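Plana Kitchen Table Set

Notes on the things kept on the prep table, version of Thursday, February 27, 2025.

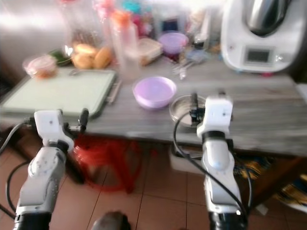
The set has 303 entries, 288 of them checked against the shelf list. The rest are mostly jars and bottles whose labels had worn off – they stay in as "unlabelled".

Fields
name: everyday word (bowl, cutting board, bread rolls)
colour: one plain word, two if needed (light purple)
material: plastic, steel, or blank if unsure
group: bowls, boards, containers, food, appliances

Known issues
Both purple bowls were entered as one item until January. They now have separate rows.
Lids are listed with their containers – don't add them again.
The food processor and its mixing bowl share a row.

Corrections to Kalliopi Kouris, with the row number.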